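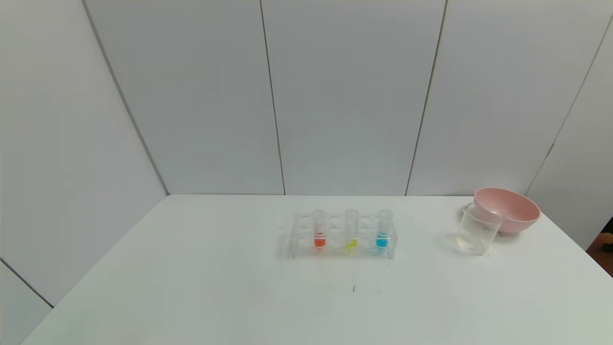

Posted by Maysoun Farah on Mon 30 October
Filed under: Kitchen science, Things I agreed to

I said yes to the color table in June, when the fall open day was so far off it seemed to belong to some other woman. Brenda Hulme asked me in a parking lot. You should never agree to anything in a parking lot, because you're already holding your keys and will say whatever gets you into the car.

The color table is for kids from four to eight. They get water with dye in it, they mix it, they find out about green. I had pictured a pleasant afternoon. I had not pictured the shopping.

Test tubes, for a start. You can't buy three test tubes. You can buy 400 test tubes, or you can know somebody, and I know Elie Karam, who used to teach chemistry in Burkville and has never thrown out anything with a rim. He lent me the clear rack too, the low one with the row of holes, and asked twice when he'd be getting it back.

I set it all up on the white table to see how it looked. Orange-red, yellow, blue, a gap between each so that small hands have somewhere to go wrong. I put in only a little of each color. My first plan was to fill them to the top, and then I thought about sleeves.

The red is a sore point. On the bottle it's red. In a tube it's the color of canned tomato soup held up to a window, and with the blue it makes a sort of brown that I'm going to call plum and hope for the best. Ruba says kids don't mind brown. Ruba's kids are 20 and over, so I don't know how fresh her information is.

The measuring beaker is for pouring. It has a handle and a spout, and I'm told these cut spills by half, by Elie, who made that up. The pink bowl is for everything that ends badly. It was a salad bowl until this week and I doubt it's going back to salad. I like it more than I expected to – it's a soft salmon pink, wide enough to catch a bad aim, and it makes the whole arrangement look a bit less like a blood test.

I wiped the table before I started and there are still smudges on it, and one thin dark mark in front of the rack that I've decided to stop looking at. White furniture is a hobby, like sailing.

Still to do: droppers (Zaid says he has some, Zaid also said he had a folding chair), paper towels, a sign. Brenda wants the sign to say "Explore!" and I want it to say "One At A Time." We're talking again Thursday.

If anyone reading has a red dye that stays red in water, please leave the name in the comments. I've tried two from the baking aisle and I'm not buying a third on faith.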